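April 14, 2019

Second round on the big worktop, and I'm so pleased with how it's coming on! Jolanta and I cleared everything off it first thing (the Trunley clamps, Gilles's jars, the whole box of offcuts) and gave it a proper wash before touching the finish. I'd forgotten how large it is with nothing on it.

Went over it with the 600 paper, dry, long strokes from the window end, then wiped down and put on a thin coat of the Renby matt. Siobhán wanted the beige with a touch of pink in it and I argued for plain grey back in November. She was right. It changes with the light in a lovely way, greyer one minute and rosier the next, and it makes the whole corner feel calmer to work in.

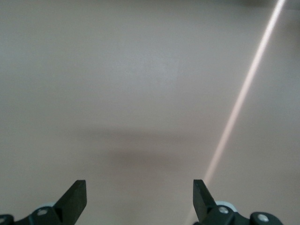 How long should a coat be left before anyone puts tools on it? Overnight for light things like rulers and paper, and 4 days for the vice or anything with metal feet.

Low light is the best test I've found for flatness. Get your eye down near the level of the top and follow a reflection along it: if the line wobbles, there's a dip or a ridge. Régis showed me this on the old Conneely bench and I've been doing it to every table I meet, including the one in the café.

Things to pick up:

- more lint-free cloths, we're down to the scraggy ones
- tin of Renby, same batch if they still have it (ours is 199 on the lid)
- felt pads for the vice

Apolline asked if we could do the side shelves in the same colour. Yes please! There's enough left in the tin for a first coat, but they'll want filling along the back where the old brackets were. I'll try a patch on the underside of the lowest one and leave it for her to look at.

Gilles, your jars are on the windowsill, lids on. Please don't put them back yet.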